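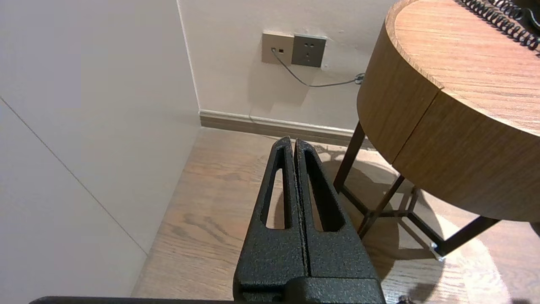

Urquhart replied to my last post asking whether I'm really going to wax the whole floor by hand or if I've lost my mind. Both, I think! So here comes a thread about floorboards. Mute me now if you only follow for the bread.

Thursday, October 15, 2020

I've been putting this off since April. Back then I did one patch by the door as a test, loved it, and then did absolutely nothing else for months. Classic me.

First job is hoovering. Then hoovering again, with the narrow nozzle, going the way the grain goes. You would not believe how much grit hides along the bottom of a wall.

Can we talk about grain for a second? I used to think a wooden floor was just brown. Now I lie on my stomach with a mug of tea and look at the dark lines wandering through the light bits and I could do it all afternoon. Every board is different!

Best time to look is when the sun's coming in low. All those pale patches spread over the boards and you see every streak you left the last time you mopped. Slightly humbling, but so useful – I do all my checking then.

Someone asked which wax. It's Besar, the clear one, 2 tins. I tried a tinted one from Voluton in my old flat and it went a bit orange on me, though plenty of people swear by it. Clear keeps the light brown as it is and that's what I'm after.

Method, for those who asked: old cotton T-shirt, a blob the size of a walnut, rub it in along the board and keep going till the cloth drags. Wait 20 minutes. Buff with a clean bit of the same T-shirt. Put some music on because your arms will complain.

Don't do what I did on the test patch and slap it on like butter on toast. It stayed tacky for 3 days and I lost a sock to it.

The table is the awkward bit. It's too heavy to carry out on my own, so the plan is to do one half of the room, let it set overnight, slide the table across on an old blanket and do the other half.

While I'm down there: felt pads on the table legs. A pack of 100 from the hardware shop on Tarness Road, so that's me in felt pads until I retire. Clean the bottom of the leg before you stick them on or they'll wander off within a week.

Walls are staying as they are, by the way. I had a wobble about painting one of them dark green and then remembered how much I like that warm off-white next to the wood. It makes the boards look even nicer.

Right, kettle on, knees padded (folded bath towel, very glamorous), T-shirt sacrificed. Starting in the far corner and working back towards the door so I don't trap myself.

Will post the first row once it's buffed. If you've got tips for getting wax out of jumper cuffs, I'd like them now please.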